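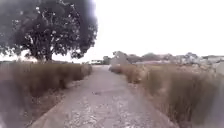 The test path, gravel and all.

Blog > Workshop > Otier the rover

Otier meets the outdoors

Sat 3 February

So the rover finally left the garage! If you've been following along you know Otier has spent its whole life so far driving laps on a flat, swept floor between the water heater and my bike, following the edge of a strip of painter's tape like a very serious little dog. It got good at that. I got smug. Then I loaded it in the back of the car and took it out to the old concrete path past Drarkgate, and we both learned some things.

The path is great for this, by the way. It runs dead straight for ages, there's tall dry grass up both sides, and on a weekday morning you mostly have it to yourself. The left edge is fairly clean and sits up a bit where it meets the verge. The right edge is more of a suggestion, with grass and dirt spilling all over it. I had written the edge follower to hold the right side, for no better reason than that the tape in my garage was on the right. You can guess how that went.

First run: it drove maybe a car length, decided the grass was more path, and turned in to join it. I picked it up, cleaned the stems out of the front axle, and tried again. Same thing, a little further along. The third time I walked next to it with my hand over the kill switch and watched the debug view on my phone, and the detected edge was hopping all over the place. Pale concrete, pale dirt, straw-colored grass, pale sky. To my color threshold that's all one big beige blob.

The left side was a lot better. Between the tall grass and that raised lip there's an actual line to find, so I sat down on the concrete with the laptop (cold, do not recommend, bring a cushion) and flipped the whole thing to left-hand following. It was a two-line change plus one sign error that sent it straight backward at my knees. After that it ran 21 meters before it wandered, which is longer than my garage and driveway put together. I yelled. There was a guy with a bicycle a ways off and he looked over.

OK, the gravel. The concrete is cracked and has little stones scattered over most of it, and I hadn't thought about what that does to a small robot with hard wheels. Everything rattles! The camera mount is a printed bracket I did back in September, and it shook so much that the picture smeared whenever I went above a crawl. The wheel encoders were also happily reporting distance while the wheels skittered on loose stones. I had the motor command capped at 800, which is plenty on a garage floor, and out there it was too much for the camera and not quite enough for the cracks. It would hit one, stall, whine, and then pop over and lurch.

Things I changed at the bench this week:

- Swapped the hard wheels for the foam-filled ones out of the Kanaujia kit I'd been saving for a different project. Sorry, different project.
- Put the camera on four rubber grommets. Ugly, wobbles when you poke it, and the image is so much steadier.
- Dropped the color threshold and started looking at texture, with a little bit of color mixed back in. Grass is stripy and concrete is speckly, and that's most of the idea.
- Raised the cap, but added a ramp so it doesn't leap.

For the texture stuff I needed labeled pictures, so I pulled some 2,000 stills out of the runs and spent two evenings painting path / not path on them with the Nudent tool. I did not finish. I did enough to get a classifier that mostly agrees with me, and where it doesn't it's usually out near the far end, under the big tree, where I can't really tell either.

Tiina Oksanen left a comment on the last post asking why I don't just use GPS. Mostly because the cheap module I have thinks I live in my neighbor's hedge, Tiina! But I might fuse it in later to get a rough heading, and let the camera handle the edge. If you've done that on something this small, please tell me which filter you used and how much you cried.

Still on the list: a proper bumper, a grass guard for the front axle, and a second battery so I'm not driving home after 3 runs. Also the wheel nuts keep backing off, so I've ordered the nylon kind and they should be here Tuesday.

Filed under: rovers, garage builds, computer vision, things that rattle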